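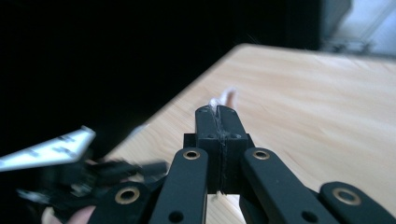
Raumfeuchte im Arbeitszimmer, Zwischenstand

05.02.2020

Seit dem Einbau der neuen Fenster liegt die relative Feuchte im Arbeitszimmer im Winter deutlich höher als vorher. Ich protokolliere das mit zwei Loggern von Ultent, Messintervall 30 Minuten. Der eine steht im Regal, der andere hinter dem Schrank an der Außenwand. Der Speicher fasst 3.000 Werte, danach wird überschrieben.

Vor dem Vergleich habe ich beide Geräte mit der Kochsalzmethode geprüft: geschlossene Dose, feuchter Salzbrei, zwölf Stunden warten. Sollwert 75 Prozent. Logger A zeigte 74, Logger B 78. Die Abweichung von B ziehe ich in der Tabelle ab, das Gerät selbst lässt sich nicht justieren.

Im Regal ergibt sich bei 20 °C ein Mittel von 41 Prozent, das ist unkritisch. Hinter dem Schrank sind es 63 Prozent bei 15 °C. Die absolute Feuchte ist an beiden Stellen ähnlich, der Unterschied kommt fast vollständig aus der Temperatur. Mehr lüften hilft dort also nur begrenzt – der Schrank muss von der Wand weg. Er steht jetzt mit acht Zentimetern Abstand.

Die Auswertung läuft noch über die Software von Rirkura. Der CSV-Export schreibt das Dezimalkomma ohne Anführungszeichen und trennt die Spalten ebenfalls mit Komma. Version 27 hat daran nichts geändert. Ich ersetze das vorerst per Skript.

Die nächste Auslesung mache ich nach der Heizperiode, im Juni.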